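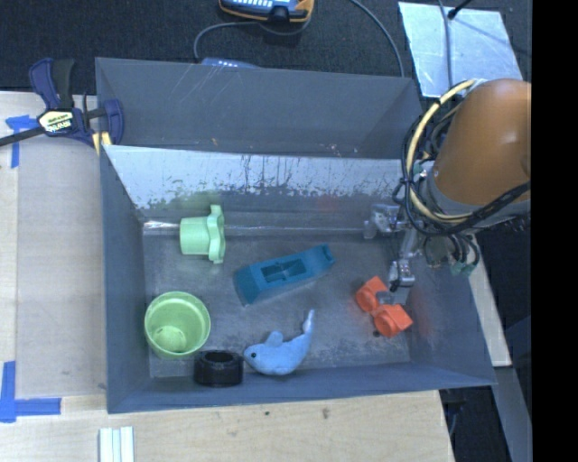 January, second week with the Brelletell kit

Up at six, in the workshop before eight. Cold enough that I kept my coat on until the kettle had boiled. Today was meant to be the full run, 200 picks without me touching anything except to reset, and I wanted it done before the people at Akent rang for their feedback at four.

For my own record, as I will forget: the Brelletell is sold as a kit for an arm you already have. You get the fingers, the bracket to hold them, the cable set and a year of the software. The arm is ours. The price Akent has quoted us is £900 for the hardware, with the software renewed each year after the first at a price they have been slow to put in writing. We have it on loan until the end of the month. Rowbotham wants a yes or no from me before then, on one side of paper.

The grey bin stayed where it was, still held at the corner with the blue Irwin clamp. I redid the blue tape on the bench yesterday so that if the bin gets shoved I can put it back in the same place. Last week I didn't have the tape down and lost most of a morning wondering why the grasps had gone off to one side. The bin had moved. I should have looked at that first.

Morning

The software wanted an update as soon as I switched on. Twenty minutes for that, and then it asked for the calibration again, which the manual says is not needed after an update. I did it anyway. The calibration itself is good, the best part of the whole package. You jog the arm to the points it asks for, press the button and it gets on with it. I have used dearer kits that made much more of a meal of it.

Started the run at 9.15. The rule I set myself was simple. The arm picks something, lifts it clear of the rim and drops it back. If it lifts clear it counts. If it drops it on the way up, or closes on nothing, or stops and asks for help, it doesn't. Akent count a pick as soon as the fingers close on the thing, and I think that is generous of them.

I used the mixed lot of bits that we always use, so I can compare with my notes on the old fingers. The orange dumbbell-shaped piece is the easy one. It has a narrow middle and the fingers go to it nearly every time. The lime green cup depends on which way up it lands. Open side up is fine as long as the finger goes over the rim, but tonight my notes are full of it pushing the cup along the floor instead. The black ring is low and short, and when it rolls up against the near wall the arm has a poor time getting at it. The bin walls slope and I think the software is too nervous of them. It comes in, thinks better of it, goes back up and tries again from another side. There is a setting for wall clearance but it only goes down so far.

The teal piece, the one like a block plane, gave more trouble than I expected. It seems to like the recess in the top and tries to take hold there, where there isn't room to do it properly. I turned the depth setting down a notch at the break and it improved. I have marked the picks before and after in the notebook so as not to mix them up.

The mint green piece with the wavy flange was better than with our old fingers. Those used to skate off the lobes. The Brelletell tips are softer and they give a bit.

Then the plush one. I call it the dolphin and Melquiades Bautista insists it is a whale. Soft things were the main reason Rowbotham agreed to the trial at all, with the toy returns work possibly coming in from the Flanport depot in spring. It did well. It picked it by the body most times and by the tail twice, and both of those held. I would be happy to show that to a customer.

Dinner time

Stopped at 12.30. Melquiades came in with chips and sat with me while I wrote up the first part. He has been using the same kit at his place since the autumn, the earlier version. Ours is version 2. He said the cable loop was the weak spot on his and that I should look at how it lies when the arm is turned right round. I had it looped down round the outside of the arm, which is how the sheet shows it. We ran the arm slowly through the far positions and the thick yellow one does get tight. It didn't catch on anything, but I didn't like it. I let it out a bit and tied it again. I will tell Akent that the cable set wants to be longer, or the sheet wants a better drawing.

We talked over the price. He thinks it is fair for the fingers and bracket and steep if the renewal is what he was charged. He wouldn't say the figure. He did say he would buy it again, with some grumbling first.

Afternoon

Back on at 1.20. The light comes in low at this time of year and there were reflections all over the shiny strip at the back of the bin. I had a run of bad picks from near that side, the fingers closing short of where they should. I was going to hang a cloth over the window, but I left it, as a depot will have windows too. It got better by itself once the sun went behind the houses. I have put that in the notes as well: strong side light, shiny surfaces, expect trouble. The brochure says it copes with "all normal workshop lighting". Low sun in January is normal in our workshop.

One full stop at 2.40. The software froze with the arm over the bin and the stop button on the screen did nothing. The real stop button worked, as it should. Restarted, lost the log for the last few picks, though I had them on paper. That is the second freeze since it came. I wrote down the message this time, most of it numbers.

Finished the 200 just before half past three. 131 lifted clear by my rule. Our old fingers have never done that well on the same lot, and never with anything soft in it. I went over the sheet again with a ruler to be sure I had added up properly and got the same answer.

The call

Akent rang at ten past four. A pleasant woman, who listened and seemed to be typing it all down. I gave her the figure and she asked how I was scoring, so I told her. She said that by their way of scoring it would be higher, and I said I knew. She had heard about the freezes from other people and says a fix is due. No date. She will ask whether we can have longer cables sent. On the renewal she said someone from sales would write to me, and I said that was what I was told last time – she did apologise for that.

I asked about spare tips. They are sold in pairs and the lead time is two weeks. Ours have no wear I can find yet, but they have only had a fortnight of easy work. A depot would go through them quicker, and I would want to know how quickly before signing anything.

What I will tell Rowbotham

Leaning towards yes for the hardware. It goes on easily, the calibration is quick, it handles soft toys and it is an improvement on what we have. Against it, the freezing, the short cables, and not knowing what year two costs. If sales write with a sensible figure I would say buy one set now and leave the second until the fix is out. If they don't write, send it back on the last day and ask again in the summer.

He will want it shorter than that.

Tomorrow

Try the wall clearance at its lowest with only the ring and the cup. Repeat the afternoon light with the back strip covered in something dull, to see if it is the strip or the sun. Ask Melquiades if he still has his old log from the autumn. Buy more blue tape. Milk.

Home by six. Hands still smelled of chips.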